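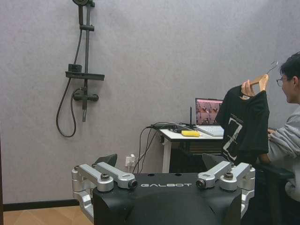
Pratport Notes, Issue 129, page 70

March
By the Skenik bench team

Comparing two wrist cameras on a clothes handover

Clothes on hangers are a brilliant test for a wrist camera. The hook is thin, the cloth moves when you breathe on it, and a black t-shirt can swallow half the detail you were hoping to see. We had a lovely time putting the Brellwood and Kaufmann cameras through the same job, and you can do it in an afternoon.

Start with the arm parked and the controller in hold. Fit the first camera, tighten it up, and look at the live view before you move anything. You want the silver brackets on both sides and a strip of the robot's body along the bottom. If the lettering on the body leans to one side, the camera is twisted on its mount, so loosen it and try again.

Next, ask a helper to sit at the desk and hold a hanger up by the top. A shirt with white lines on it is great for this – you can see straight away when the exposure is wrong. Lock the exposure on the shirt, then check that you can still make out the metal hook against the pale wall. With the Brellwood we had to go down two steps to keep the hook (a bit of a shame, as the desk went murky).

Save the settings, swap cameras and do the whole thing again from the same parked position. Don't be tempted to nudge the arm!

Now bring in the clothes rack and put it on the left.

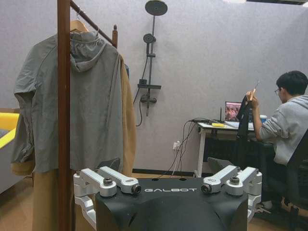

Grey jacket and camel-brown coat on the rack, with a dark garment held up at the desk.

This is the fun part. Layers confuse things nicely: a jacket hanging in front of a long coat gives you edges that run close together, and you'll quickly learn how much your depth setting smears them. Do five slow passes per camera, all at the same speed, and keep every frame. Our full set came to 1,093 frames, and sorting them by garment first made the comparing far quicker.

For each pass, note three things: whether the hanger stays in view, whether the sleeve edge is clean, and how long focus takes to settle. The Kaufmann won on sleeves and the Brellwood on focus. We're keeping the Kaufmann on for now and trying wool next – bring on the fluff.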